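Participants wanted - household task recording, Isden site

Ketetti is looking for people to help us record everyday jobs round the house (windows, doors, cupboards, drawers, that sort of thing) so we can write a decent good practice guide for teaching robots by hand. Paid. No experience needed. Places go quickly, so please read the lot before you write in.

**What you'd be doing**

Ordinary stuff, done slowly. Open a window, shut it, open it again. You wear the glove and carry the gripper, both with marker cubes fitted, and follow a task sheet. Sessions last 2 hours with a proper break in the middle. Tea provided, biscuits usually.

The tasks come from the Pruner list, version after the April changes. If you've done sessions with us before then, the list is different now, so don't go off memory.
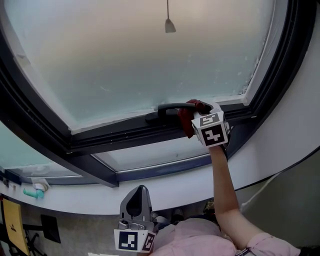

*Window handle task: gloved hand on the lever, gripper in the other area of work, marker cubes on both.*

**House rules**

These are the bit we care about most. The guide is only any use if the recordings were made properly.

- Cubes stay where they were fitted. If one slips, stop and tell the session lead, don't push it back yourself.
- Sleeves clear of the wrist cube. Short sleeves best.
- Keep fingers and hair out of the gripper.
- No climbing on chairs or sills to reach a handle. If you can't reach it, skip it and mark the sheet.
- A bad go is still a go. Don't delete anything, just write "repeat" next to it.
- Nobody else in the room unless they've signed the consent form too.
- Phones, post, family photos etc put away before we start.
- You can stop whenever you like. You still get paid for the session.

**Who we're after**

Adults, any age over 18. Left-handers very welcome, we are short of them. You need to be able to grip and turn a normal handle without pain and be OK standing for a fair bit of the session. Glasses fine. If you've a skin allergy that gloves set off, say so on the form and we'll talk about it.

Not suitable if you're employed by Ketetti or by Caputo, who are checking the recordings against the draft rules. Has to be kept separate, sorry.

**Pay**

£100 per session, paid by bank transfer after you've finished. Travel on top, keep your tickets. Up to 500 sessions in this round, so repeat bookings likely if the first one goes well for you.

**Your recordings**

Stored under a number, no names. You can ask for yours to be removed and we will take it out, right up untill the guide is published. Full details are in the consent form, which you get before the session and not on the doorstep.

**How to apply**

Ask for the short form at the Isden front desk, or write to the Participant Desk, Ketetti, Isden. Quote ref 3522. Tell us: left or right handed, rough height, glove size if you know it, mornings or afternoons.

Forms in by October 9, 2021 please. We reply to everyone, might take a few days tho as there's not many of us on the desk.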